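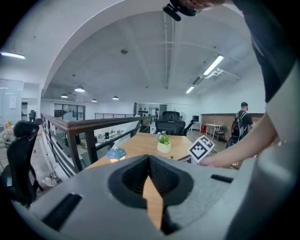 ## Chapter 4: Recovery Between Matches

A league season places two kinds of load on a player: the load of the match itself and the load of the training week around it. This chapter deals with the second. It assumes that the reader has worked through the material on energy systems and can read a weekly load chart.

The main case is Brovarthorpe, a semi-professional football side whose squad was followed for one season by Dörte Reinholz and Maarten Jacobs. Each player reported sleep, soreness and perceived effort every morning, giving 2,380 usable entries. Entries made after midday were discarded - a rule discussed in Section 4.2.

Two terms are used throughout. *Residual load* is the part of a match load still measurable at the start of the next session. *Return point* is the first morning on which a player's soreness score matches his own pre-season average. The squad average is never used for this purpose.

Section 4.1 sets out the Jireš scale, which runs from 0 to 50, and shows how a daily score is calculated from the three morning reports.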